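4.2 First backup with Mindgate Drive Sync

Allow roughly 48 minutes for the first backup. Later backups copy changed files only.

1. Place the laptop on a flat surface and plug in its charger.
2. Connect the external drive directly to the laptop. Do not use an unpowered hub.
3. Open Drive Sync and select Add Drive.
4. Enter a drive name of up to eight characters.
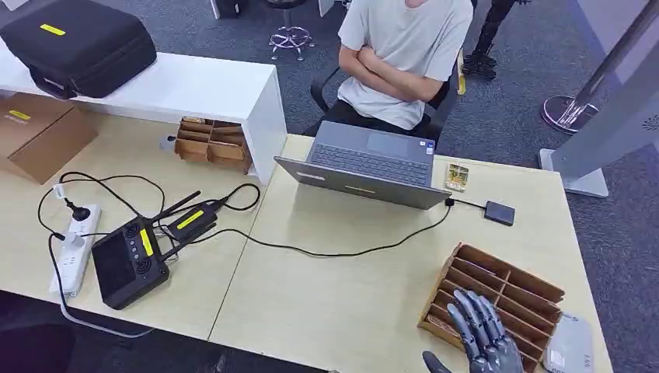
Drive connected to the laptop with the short cable.

5. Select the folders to copy. The drive must have at least 200 GB free.
6. Select Start. The status light blinks during copying.

CAUTION: Do not unplug the drive while the light is blinking – the index may be damaged. 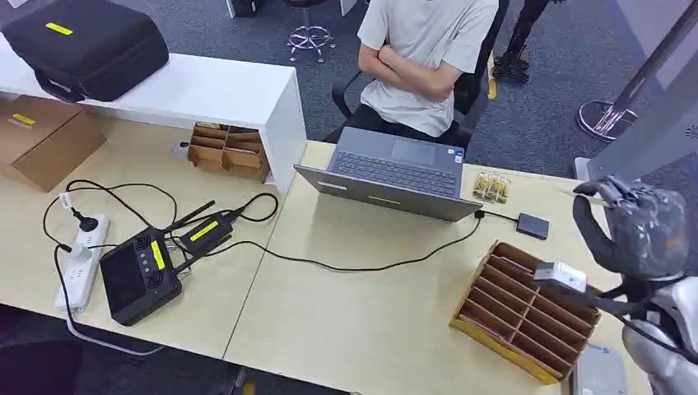

Can the laptop lid be closed during a backup?
Only if sleep mode is turned off under Power Settings. Otherwise copying pauses until the lid is opened.

7. When Complete is displayed, select Eject and wait for the light to go out.

Note: If the backup stops with code 82, repeat from step 2 with a different port.

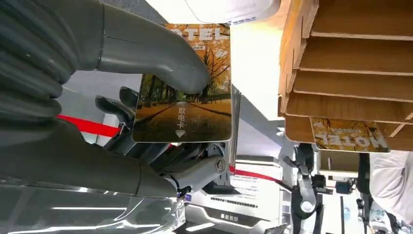 Store the drive in its sleeve, away from speakers and magnetic clasps. Magnetic stripe cards need the same care. A hotel key card, such as the one with the autumn avenue, should not share a pocket with a magnetic clasp. For weekly schedules, see 4.3. The default is Sunday.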